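Home - Topics - Ask - Unanswered - Members - Log in

Black tape square on a plank table, blocks won't sit straight in it

Posted by Gresau, 2023-10-29

I have a table with a wooden top, long planks, nice honey colour, and I've put a square of black tape on it. The point of the square is that little coloured blocks go inside it, one at a time, and then come out again. It's a sorting game, and yes, I am a grown adult.

Two problems. First, I can't get the tape properly square. I line it up with the seams between the planks and it still looks to me like a square that has had a long day. Second, I'm worried about what the tape will do to the finish when I finally peel it off. It's been down since February.

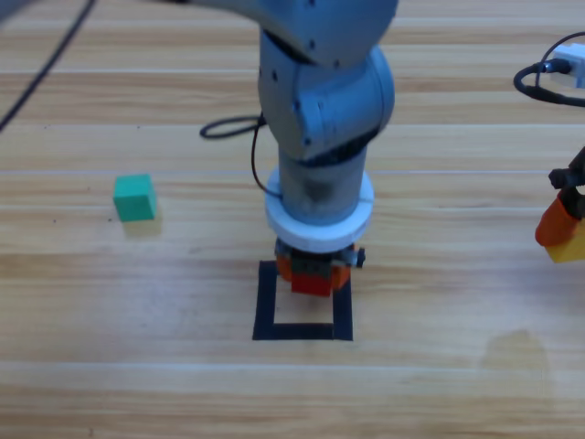 I've measured the corners and two of them come out at 90 degrees, but the other two are 70 and something I'd prefer not to discuss. I don't want to draw on the wood. I also don't want to buy a mat, because my neighbour bought a mat and now talks about it.

What would you do?

Morgan

Use a mat.

Disley

Ignoring the above. Don't trust the seams. Planks look parallel until you put something square beside them, and then you find out what the person who built the table was thinking about that afternoon. Pick one seam, only one, and use it for the bottom strip. Then forget the seams exist.

Cut a square of cardboard to the size you want on the inside and check it by measuring both diagonals. If they match, it's square. Mine read 70 and 71 millimetres the first time, so I recut it and felt very grown up. Lay the card down, run the tape along each edge, and trim the corners with a blade held flat - not pressed into the table, unless you're fond of the souvenir.

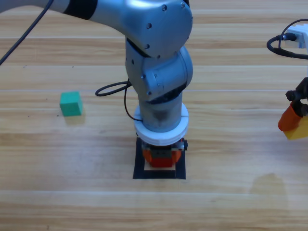

Make the inside a fair bit bigger than a block. If the fit is too snug you'll spend your evenings nudging a cube by a hair, and it's a hobby that ends marriages.

Ynyr Dafis

Disley has the square covered, so I'll do the peeling. Warm the tape with a hair dryer on low, lift a corner, and pull it back on itself slowly, along the grain. Any gum left behind comes off with a drop of cooking oil on a rag, then a wipe with soapy water. Try it underneath the table first.

The wood may be a different colour under the strips if the table gets sun. That evens out in time. Mine took 7 months, and I looked at it every day, so I'd call that reliable data.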